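4. Does a pale floor look dirtier?

4.1 The claim and where it comes from

Almost every piece of advice on flooring for kitchens and hallways repeats the same warning: pale tile shows the dirt. The warning appears in sales leaflets, in landlord handbooks and in a fair number of the studies we reviewed in Section 2, where it is usually stated in the introduction and never tested. When we followed the citations back, most of them led to one another. Two led to a trade survey that asked fitters what their customers complained of, and that survey did not record what color of floor the complaining customers had.

We do not say the warning is false. A dark crumb on a light surface is easier to see than the same crumb on a dark one, and no study is needed to establish that. The trouble is how much gets built on top of it. "Easier to see" becomes "looks dirtier," then "is cleaned more often," and finally "costs the household more time." Each of these is a separate claim and each could fail while the others hold. Pale dust and dried water marks, for one thing, ought to favor the pale floor, and they make up much of what collects in an ordinary hallway between one mopping and the next.

4.2 What people were asked

The Plondon household survey gave us a chance to look at this with something better than opinion. We sent out 1,000 forms and 513 came back complete. Respondents rated floors in their own homes and in shared parts of the building, such as stairs and laundry rooms, on the Ginting scale, which runs from "needs cleaning now" to "could be left alone." They rated each floor on more than one visit, which gave 3,171 usable ratings in all. They also told us when the floor had last been swept or mopped, as far as they knew.

Three weaknesses should be stated before any result. People who return a form on floor cleaning are probably people who care about floor cleaning. The date of the last mopping is a memory, and in shared areas it is often a guess about what somebody else did. And respondents rated floors they walked over every day, so the rating may tell us more about patience than about dirt. We tried to adjust for the second of these and had no good way to adjust for the other two.

4.3 The trouble with "pale tile"

Our form, like the ones used before it, asked respondents to describe their floor as pale, medium or dark. We now think this was a mistake. Tile and grout are two surfaces, and a person looking at a floor sees both. A pale tile with a near-black joint and a pale tile with a joint only a shade deeper than itself were put in the same box, although they give quite different impressions from standing height.

Joint width and tile size were lost in the same way. A floor laid in small squares has many more lines across it than one laid in large squares, and lines are where most of the complaints in the free-text answers were aimed. Respondents wrote that "the lines have gone" or that "you can't get it back once it's in the lines." Very few wrote anything at all about the face of the tile. If the complaints are mainly about joints, then the color of the tile may be standing in for something else, and the older studies could have been measuring joints all along without knowing it.
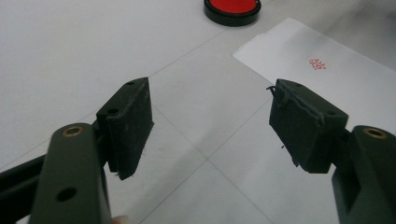

Hukance College – Department of Housing and Interior Studies

Figure 4. Light gray, almost white tile laid in large squares, with thin grout lines slightly darker than the tile.

The floor in Figure 4 would be called pale by anyone filling in our form, and on the usual account it should be among the least forgiving floors a household can choose. We are not sure the account applies. The tile and the joint are close in shade, the lines are thin and the squares are large. A joint that is a little darker than the tile to begin with leaves some room for ordinary graying before the eye picks up a change. How much room, we cannot say. No photograph settles whether a floor is clean, and we would object to any paper that used one that way.

4.4 Results

Taken as a whole, the floors described as pale were rated slightly worse than those described as dark. Had we stopped there, we could have reported that the common warning was confirmed. The difference shrank once we set aside the shared stairs and laundry rooms, where pale tile is common and where everybody rates the floor harshly whatever its color. Among floors inside the home it shrank again when we compared only floors that respondents said had been mopped within the same period. What was left was small, and it leaned in different directions in kitchens and hallways.

Kitchens went the expected way. Pale kitchen floors were rated a little worse than dark ones, and the free-text answers suggest why: food falls on them, and food is mostly darker than a pale tile. In hallways the order was reversed. Dark hallway floors drew more remarks on dust, lint and dried footprints than pale ones did. We would not lean on either finding alone. The kitchen result depends heavily on one group of buildings in the north of Plondon that were all fitted with the same floor at the same time.

On cleaning itself we found nothing worth reporting as an effect. Households with pale floors did not say they mopped more often. Some said they swept more often, but those same households were more likely to have a child under school age, and we would sooner blame the child.

4.5 What the Anetti trial does and does not show

Readers may know the Anetti trial, which is often cited as proof that the question is closed. In that trial, panels of tile were soiled with a measured amount of fine dark soil and shown to raters under a bright lamp. Pale panels were judged dirtier. We have no quarrel with the measurement. Our quarrel is with the soil, which was chosen to be dark, and with the panels, which had no joints at all. A test that puts dark soil on pale tile and finds that it shows has confirmed its own setup. Had the soil been flour or plaster dust, the trial would presumably have found the opposite, and we would now be reading leaflets that warn against dark floors.

The lamp matters as well. Respondents in our survey often noted the time of day, and several gave the same floor a good rating in the evening and a poor one the next morning with no one having touched it. Low light from a window or a glass door picks out smears on any smooth surface. A floor that faces such a window may be judged mainly on that hour, and none of the studies in Section 2 recorded which way the room faced. Neither did we, except where respondents offered it.

4.6 Changes to the form

For the second round, which begins in October, the question on floor color has been dropped and replaced with separate questions on the shade of the tile, the shade of the joint compared with the tile, the width of the joint against a printed strip, and the length of one tile edge. Respondents will also be asked to name the thing they noticed first, in their own words, before they give any rating. In the first round the rating came before the remark, and we suspect that many remarks were written to justify a number already chosen.

The form is longer as a result, and the return rate may well drop. We would accept that. A smaller set of answers that keeps tile and joint apart is more useful than another large set that does not, and the advice given to tenants should wait until such a set exists. Until then, the handbook line on pale tile in the Plondon buildings ought to be limited to kitchens, with a note that even there the evidence is thin.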